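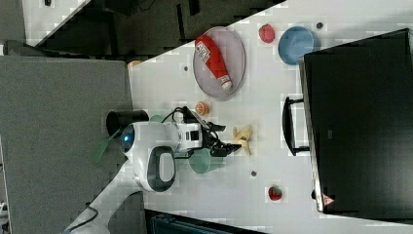

Ticket : table de tri, coin cuisine – points noirs sur le plateau + rangement
Ouvert par : Nighat Marwat
Suivi : Arsalan Orakzai
Statut : en cours
Priorité : normale

Nighat Marwat
Bonjour, je remets la table dans la file. Plateau blanc, toujours des petits points noirs dessus, un à droite du bol bleu, un à gauche de l'assiette. Essuyé avec le chiffon microfibre, rien. Eau chaude, rien. Saleté, marqueur, défaut du plateau ? Pas envie d'y aller au grattoir sans avis.
Autre souci, le rangement. La dînette est étalée partout, banane au milieu, ketchup couché dans l'assiette grise, une fraise tout près du bord. Elle va finir par terre.

Arsalan Orakzai
Vu. Surtout pas de grattoir. Essayé quoi comme produit ?

Nighat Marwat
Le Plitton, dilué. 2 passages. Pas de différence.

Arsalan Orakzai
OK. Le Plitton c'est pour le gras, ça ne fera rien sur de l'encre. Tester alcool ménager sur coton-tige, UN seul point, celui près du gobelet vert. Attendre 10 minutes, essuyer, regarder si le blanc a jauni. Si ça jaunit on arrête tout.

Nighat Marwat
Fait. Pas jauni. Le point n'a pas bougé non plus. Au doigt on ne sent rien, ni creux ni bosse.

Arsalan Orakzai
Donc pas une croûte. Soit encre qui a pénétré, soit c'est dans le revêtement. J'ai écrit chez Rurau (la table vient de chez eux), j'attends. En attendant ne plus frotter, on va finir par mater la surface et ça se verra plus que les points.
Et celui sur le rebord de l'assiette, sous la bouteille ? Il part ?

Nighat Marwat
Pas essayé, je regarde. Edit : parti au lavage, éponge + liquide vaisselle. Donc pas la même chose que les autres ? ou juste que l'assiette accroche moins.

Arsalan Orakzai
Possible. Je note.
Pour le rangement, proposition :
– fraises dans le bol bleu, toutes les 2
– ketchup debout, à côté de l'assiette et pas dedans
– le petit fruit orange dans l'assiette
– banane où tu veux mais loin du bord
– gobelet vert côté bol
Le gros bac noir à droite prend une place folle. Il peut aller ailleurs ?

Nighat Marwat
Il reste, on en a besoin à portée de main. Par contre je peux le tourner pour que la poignée ne dépasse plus vers l'assiette. L'étiquette triangle rouge et blanc doit rester visible, merci de ne rien coller dessus, déja eu le cas en avril.

Arsalan Orakzai
Noté. Tourné c'est bien.
Réponse Rurau : ils demandent la réf. du plateau, normalement dessous, côté sol. Si revêtement en cause ils échangent, sinon ponçage fin grain 3000 mais à nos risques. Je ne suis pas chaud pour le ponçage sur du blanc.

Nighat Marwat
Moi non plus. Je passe sous la table demain avec une lampe pour la réf. Si illisible, le bon de livraison est dans le classeur Isora, étagère du bas, enfin il y étais.
Rangement fait selon ta liste, sauf le gobelet, laissé où il était.

Arsalan Orakzai
Ça marche. Je ferme la partie rangement, je laisse ouvert pour les points. Relance dès que tu as la réf.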